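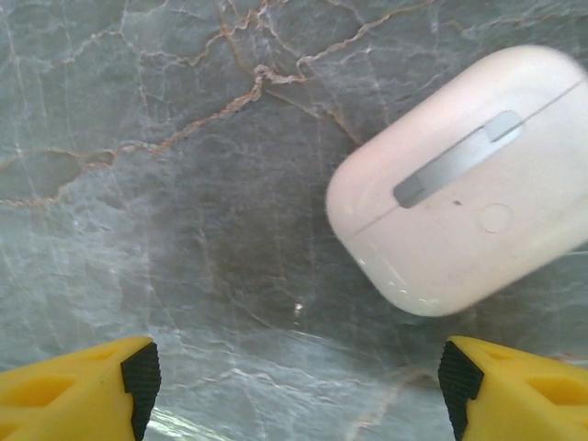

Bancada de inspeção automatizada: o que acontece com quem fazia o trabalho à mão?

Publicado por Chrysanthi Zervas em Automação no trabalho

Trabalho na Plovimia, na parte de devoluções de eletrônicos pequenos: fones, estojos de carga, relógios. Somos duas por turno na mesa. Pegamos o estojo, olhamos a dobradiça e a tampa, testamos o botão e separamos. Em abril entra um braço com garra para fazer a primeira passada, e o chefe fala em 2.000 peças por semana. Alguém já passou por isso? Mudou o horário? A meta subiu?

Nektarios Stergiou
Passei, no armazém de Kultthorpe. Antes fazíamos 378 peças por turno na mesa. Com o braço, a máquina pega e vira a peça, e nós ficamos só com o que ela rejeita. Parece menos trabalho, mas o que chega é sempre o caso duvidoso: sujeira que pode ser risco, tampa que fecha mal. Cansa mais a vista e menos o pulso. Ninguém foi mandado embora, mas uma vaga do turno da noite não foi reposta.
Peça por escrito quem responde quando a máquina aprova uma peça ruim. No começo a culpa caía em quem assinava o lote. E peça treinamento dentro do horário. O nosso levou quase 60 horas, e parte delas só pagaram depois de reclamação.
Sobre a meta: subiu no segundo mês. Anote os seus números de agora, antes da instalação, para ter com o que comparar.

Kenta Fujimoto
depende da empresa. aqui não mudou nada, só o barulho

Sławomir Dudek
Concordo com o Nektarios sobre o treinamento. Acrescento o brilho: superfície polida e plástico branco dão reflexo, e na nossa linha isso gerava muita rejeição falsa, que voltava toda para a mesa. Trocaram a luminária numa quinta-feira e a fila diminuiu. Se puder, fale com quem vai instalar antes de fixarem a bancada.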